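About Flarden

Hi, and welcome! I started Flarden because I kept writing way too much about handheld games in other people's comment sections, and it seemed kinder to get my own place. It's a one-person site covering portable games, ports and the odd RPG that takes over my whole summer (hello, Cornolau – 71 hours and I still haven't seen the second ending).

I grew up trading cartridges with my cousins in the back seat of a station wagon, so anything I can play on a bus already has a head start with me.

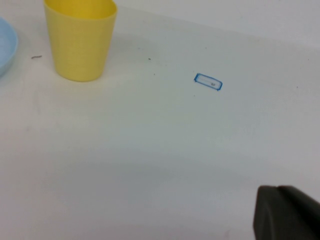

Every review gets at least two full sittings before I write a word, and I buy nearly all my games myself. If a publisher sends me a code, I say so at the top. Scores go up to 50, a habit left over from my old blog, Fu, and the only 49 so far went to Flandetti. Yes, I took a point off for the fishing!

New reviews go up most mornings before work. Got a game I should try, or a score you want to fight me on? The contact form is at the bottom of the page, and I read everything that comes through it.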